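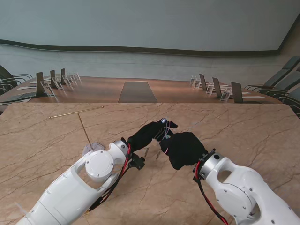

Filed under: Robots, Grippers, Bench notes | 4 comments

I've been putting off writing up the hand comparison because every time I sit down to do it I end up running one more test. So, as of 2022-09-06, I'm calling round one finished, and you can all hold me to it.

Quick recap if you missed the May post. I had two arms and a pair of plain two-finger grippers from Graseo, and I liked them a lot. They close straight, they open straight, and in months of use I changed the finger pads once. Then Femke Meijer lent me a pair of Fekirholm hands with fingers and black fabric gloves over the top, and my spare time disappeared.

The job I picked was small brass-coloured hardware on a hard tabletop: screws, thin rods, that sort of thing. Screws lying flat are miserable for any gripper. There's so little to get hold of, and the table is right there waiting to be hit. I also wanted both arms working close together, one hand passing to the other, which is where my old setup always got into trouble.

So, the plain grippers first. On single pick-ups they won, and it wasn't close! Out of 340 tries at picking up a rod and setting it down again, they missed 40, and most of those were my fault for teaching a sloppy approach angle. Flat screws were worse, but if the screw happened to point the right way the gripper would nip it up lovely and clean. Setup took an evening, including supper.

The hands took me the better part of two weeks. There's so much more to decide! Which finger moves first, how hard, when the others join in, whether the thumb should be waiting or arriving. My early attempts mostly pushed things away from me. But once I slowed the closing speed right down and let two fingers settle before the third came in, it started to feel like a different machine. A rod that sat a bit crooked got nudged straight as the fingers closed, where the plain gripper would just hold it crooked all the way across the table.

Handovers are what won me over. With the two-finger grippers I had to plan the pass so the jaws met at right angles, or they'd knock together. With the hands I can be a fair bit lazier (my favourite way to be) and the second hand will take hold from almost any side.

I have three grumbles. The glove fabric bunches when the fist closes and I think it changes the grip slightly from one run to the next. Cable routing needs far more thought, too, and I've redone mine more often than I'd like to admit. And the controller, a secondhand Leinonen box, gets noticeably slow when both hands are reporting touch readings at once. I logged 726 runs in total and the slowdown showed up in nearly every long one. Dropping the reading rate helped, but then you lose the quick little slips you most want to catch.

Touch sensing deserves its own post, so I'll keep it short. The pale pads on the fingers are the bit I'm most excited about. Thin wires are a great test for them, soft enough to squash and springy enough to wander off.

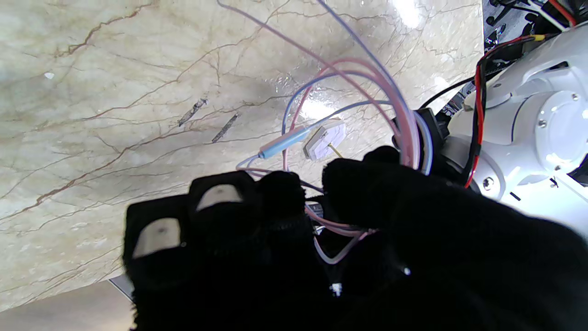

Femke thinks I'm asking too much of the pads, and told me over the phone that I should be watching motor current first and treating touch as a second opinion. She gets by with current alone for anything stiffer than string, she said, and she'd have had the whole comparison done in a weekend.

She may well be right about stiff parts. I tried it her way on the rods that same night and it worked fine, with a lot less data to wade through. For soft stuff I'm still on the side of the pads, as the current barely changes before you've already squeezed too hard.

Next up is a glove with a tighter fit, then the same runs again with the camera moved closer to the fingers. I'd also like to borrow a Gritlow controller to see if the slowdown goes away. If you have one and can part with it for a few weeks, please leave me a comment. I'll pay the postage both ways.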